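Small Business Fair, Grullside, quick notes

12 May 2022. Typing this on the train so excuse the spelling. Got in just after nine, line already out the door. Badge said 1,259, so that's how many had signed up before me I guess. Free entry if you register online, 40 dollars at the door. Register online.

First stop, the talk on starting with very little money. Adjoa Sarpong, sells spice mixes, began with 597 dollars and a borrowed kitchen. Good talk, no slides. Her main point: price for the second year, when you're paying rent and a helper. Most of the room was writing that down. Me too. 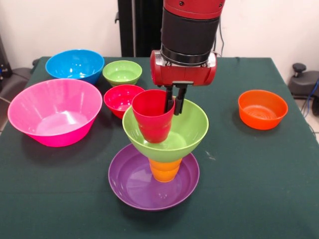
Meriem Radwan wasn't having it. Price for year two and you won't sell enough in year one to get there, she said, at least not at a street market where the next stall is a dollar cheaper. Bit of back and forth. Adjoa's answer was smaller packs, same margin. Fair enough, I think they were both half right.

Then the stands. Pruleo does bookkeeping for sole traders, monthly fee, no contract. Vusta rents out market stalls by the weekend, wich I didn't know you could do. Took both price lists. The Tawfik stand had a crowd three deep, gave up, will email.
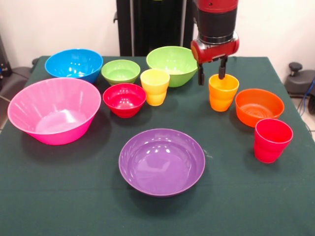 Lunch was slow and overpriced, bring a sandwich. Afternoon session on licenses was the useful one. Houda Shehata went through the forms in order, what to file first, what can wait till you have actual sales. Ran over by twenty minutes and people stayed. Handout is going up on teh fair site, she said, probably by July.

Missed the loan panel completly. If anyone went, send me your notes please. My stop next.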